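Search this site
Enter keywords

Print this page
E-mail this page

Field Reporter, Land and Settlement Desk

Dadik is an independent news service covering land disputes, border talks and peace negotiations. We supply copy to 107 newspapers and radio stations and are hiring one full-time field reporter for our Wilero office, to start in April.

The reporter will cover the talks on the Dabbas crossing, including the question of who may farm and build on the strip east of the road. The work is split between the office and the field. Expect two or three nights away most weeks, and some Saturday shifts when the delegations meet.

You will file short news items daily and one longer piece a week. You will also attend briefings, read planning notices and court filings, and keep our list of contested parcels up to date. The list now has 619 entries. 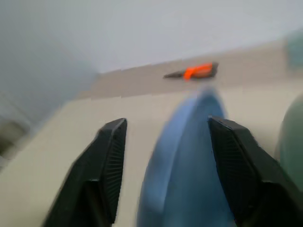

A blue object between two black gripper fingers.

We are looking for someone with at least three years of reporting experience, clean written English and a working knowledge of one other language used in the region. A driver's license is required. Experience with maps or land records is useful but we can train the right person.

The job comes with health cover, paid travel and 25 days of leave. Safety training is given in the first month - nobody travels to the crossing before completing it. The contract is for two years and may be renewed.

To apply, send a résumé, a one-page letter and three published stories to the Orik hiring desk at Dadik, quoting reference 521. Freelancers may apply. Interviews will be held in Wilero or by phone, and we will reply to all applicants.

Print this page
E-mail this page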